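Desk project: progress report for the spring grant

Hi all,

You asked for a page or two on how the desk project is coming along, and I'm writing it at the end of a long afternoon of pulling drawers open, so forgive me if it wanders. The short version is that we're a little ahead on sorting and a little behind on cables.

Money first. The grant was $1,937 and we've spent $1,176 of it. Most of that went on shelving for the Irstead room and on storage boxes from Sultton, which came flat and took me two evenings to fold. The boxes are good. The lids are not so good, they bow in the middle once you stack them, so I've stopped ordering the lidded kind and we're using open ones on the shelves. The rest of the money is meant for cable trays, labels and a second round of boxes in the fall, and I don't see any reason to change that.

Now the desks themselves! When we started in March, Bristholm had desks that people shared on and off, and every one of them had turned into a kind of parking lot. Books somebody meant to take home, half a tube of something, chargers for phones that had gone to the great drawer in the sky. The plan you funded was to clear each desk down to what the person using it needs, give the leftovers a proper home, and write down what we did so the Irstead people could copy it.

I've logged 123 items out of desks and into the shared shelves so far. I log things as they go into a box, one line each, nothing fancy. Books are the biggest group by far (I should have guessed) and small toiletries come second, which I would not have guessed at all. Hand cream, mostly. Pens I gave up logging on the first morning.

Four desks are finished, meaning cleared, wiped, labeled and signed off by the people who sit at them. The finished ones all follow the same layout: lamp at the back, power to one side, a single upright row for books and papers, and the front half left open for work. I was worried people would find that bossy, but the only real argument we had was over which side the power goes on. We settled it desk by desk, depending on where the wall outlet is and which hand the person writes with.

The next desk in line is a nice one, pale wood with a good straight grain, and it's a fair sample of what we're dealing with. The things have already drifted to the back and the sides, so the work there will be thinning out. The books and the red-bordered card on the left can go in a proper upright row, the boxes need a decision each, and the lamp can stay right where it is.

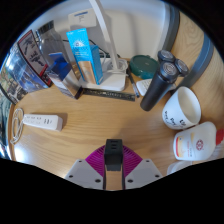 Sang wrote back after I sent the list around: please don't box up the books before asking, I'd sooner have three books I use on the desk than a bare desk and a walk to the shelf every time, and if you want something to attack, start with the wires behind the lamp.

Fair point, and I've changed the order of work to match. From now on cables get done first and books last, with a day in between so people can pull back anything they want to keep. I've added a line for it on the checklist.

Which brings me to the part that's behind. Cables are slow! You can't tidy black and white cords behind a lamp until you know what each one feeds, and that means following them by hand, one at a time, and asking whoever sits there what they still plug in. I tried doing it with twist ties and undid the whole lot the next morning. The trays should help, but the size we wanted is on back order and I'd like to wait for it, as the wider ones get in the way of people's knees. Power strips will go on the side of the desk where there's a bracket for them and stay on top where there isn't.

A few things I'd like from you, if you can manage it. Could you let me know whether unspent box money can move over to trays? I'd also like an okay to keep the open shelves in the Irstead room through the winter, as people have started borrowing from them and I'd hate to pack them up. And if anybody has a spare label maker, mine eats tape.

Next up is the pale wood desk, then the two by the window, then a look back at the first ones we did to see what has crept in. I'll send the item log and the receipts separately.

Thanks again for backing this, it's been more fun than I expected.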